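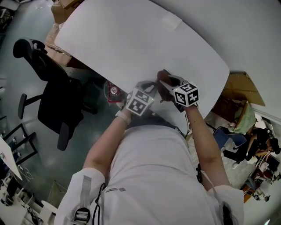
Re: [shared-workrooms] Tape on the white table, and the boxes again
2 shares | 8 comments

Hi all,

Replying to Huệ's message from Wednesday, quoted at the bottom. I've left the whole thing in so people who joined the list in January can follow.

On the tape first. I went through what we have in the cupboard and tried each kind on the offcut that came with the white table. The offcut has the same finish, so I'm fairly confident in this.

The clear packing tape holds well and is hard to see, which makes it handy for marking a spot if you don't want a coloured line on the table. It comes up clean if you lift it the same day. Left over a weekend it leaves a gummy patch that grabs dust and goes grey. Warm water and dish soap got most of it off. Eucalyptus oil on a rag got the rest, but wipe the oil off afterwards with soapy water or the next bit of tape won't stick at all.

Masking tape is fine for an afternoon. The cheap roll tears when you pull it up and you end up picking at it with a fingernail. Please don't use a blade. There are already two fine scratches near one end and they catch the light every time the blinds are open.

Cloth tape, no. It took me half an hour to get one strip off the offcut and the colour came with it.

So my suggestion is clear tape or decent masking tape, fold one corner under so there's a tab to pull, and lift it before you lock up. If you find a piece somebody has left behind, just take it off. You don't need to ask.

On the boxes. I agree they can't stay beside the table for good, but I'd like to keep them until the Brevach shelving turns up. The shelves come flat and we'll want cardboard on the floor while we put them together. After that they can be broken down. The bin out the back only takes flattened cardboard and the lid has to close, so it will need two goes over two collections. I can do the first lot.

I had a look at what is in them. One is the old Kumus catalogues, which I don't think anyone has opened since the move. One is lamp parts. The rest are empties inside other empties. If anybody wants the catalogues, say so on the list and I'll put your name on the box. Otherwise they go in with the paper.

Huệ asked about the chair. I'm in favour of one black office chair staying at the table and the others going back to the desks. The armrests don't clear the underside of the table on that one, so it sits out to the side and people walk into it. You can wind the seat down to its lowest setting and it still doesn't fit. I'd sooner park it at the long side, facing away, than leave it at the end near the door. I haven't found a way to take the arms off without the right hex key. Does someone have a 4 mm? Mine is at home in a drawer with everything else.

The floor was mopped last week. The grey shows every drip once it dries, so go easy on the detergent. A capful in the bucket is plenty.

Last thing, the quote for a second white table from Sorinari came back at $1,444 with delivery. That's more than I expected and I'd be happy to leave it until after winter. The one we have is big enough for two people to work at if they sit across from each other.

Cheers,
Lilla Pálfi

On Wednesday, Huệ Âu wrote:

> Hello everyone,
>
> A few things about the workroom.
>
> There was tape stuck to the white table again when I came in. I got
> it up but it left a mark, which I couldn't shift with plain water.
> Can we agree on what tape we use, or agree not to use any?
>
> The cardboard boxes on the far side are partly under the table now
> and I keep kicking them. Are they anyone's? If they're rubbish I'm
> happy to help flatten them.
>
> Also, how many chairs do we want at the table? I moved one back to
> the desks and it had returned by the afternoon.
>
> I'll be over at Hồ picking up the lamp shades on Friday morning, so
> if anything needs to go that way let me know before 8.
>
> Thanks,
> Huệ

8 comments | Share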